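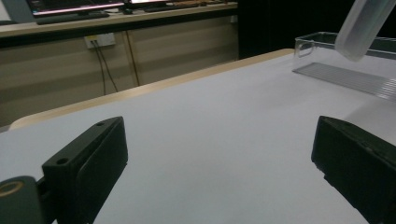

What does it cost to hire a gripper kit for a month? Drinumell will charge 187 pounds, with carriage both ways included in the price.

News - Automation - Kits and hire

May 23, 2019

4 minute read

Drinumell has opened its hire list to small workshops and colleges, ending a long spell in which its gripper kits could only be bought outright. The first kit on the list is the Mugo, a two-finger gripper with its own mount, control box and software. Orders are being taken now and the first kits go out in July.

The firm, which works from a unit on the Lenov trading estate, has sold the Mugo to packing firms for several years. The full kit costs 3,000 pounds to buy. Drinumell says that price put off people who wanted to try a gripper on one job, or who needed one for a single term's teaching.

Under the new terms, the shortest hire is one month. After that it can be renewed a month at a time at the same rate, and half of what has been paid goes towards the price if the customer decides to keep the kit. There is a refundable deposit, which Drinumell will quote with each order. Colleges that pay by purchase order can have the deposit waived.

Each kit comes in a hard case. Inside are the gripper, a mounting plate, cables, a control box, a set of spare finger pads and a printed guide. Customers need their own computer to run the software, and it will not work on a tablet. The guide has been rewritten for people who have not set up a gripper before - the old one assumed a trained fitter would be doing the work.

The makers say the Mugo is best at light items such as small boxes, tubs and tubes. It is slower with thin, flat sheets, which have to be lifted at one edge before the fingers can close on them. Clear plastic can also cause trouble if the gripper is being guided by a camera, and the guide has a chapter on lighting and on where to place the work. Glass is not covered by the hire terms, and neither is food that has not been wrapped.

Support is by telephone and email on working days. A faulty part will be swapped within four working days of being reported, and the hire period is extended to match. Normal wear to the finger pads is not charged for. Cracked housings and cut cables are, and a price list for these is sent out with the contract.

A second firm, Drolley, will handle delivery and collection. It already moves test equipment for several laboratories and will check each kit before it is sent out again. Customers who would like help with setting up can book a half-day visit from Drolley at extra cost, though visits are limited to mainland addresses for now.

Drinumell is starting with a modest stock. Seven kits have been set aside for hire, and once they are taken new customers will join a waiting list. The firm says it will add more if the list grows, but has not given a date. Anyone renewing a hire must say so at least a week before the month ends, or the kit may be promised to the next person.

There are no plans to hire out the larger grippers in the range. A suction head that fits the same mounting plate is being tested and may be offered as an add-on later in the year. It is meant for the flat sheets that the fingers find awkward - the price has yet to be set.

Order forms can be requested from the Drinumell sales office. Existing Mugo owners can also get the new guide free of charge by sending in the serial number from the base of the control box.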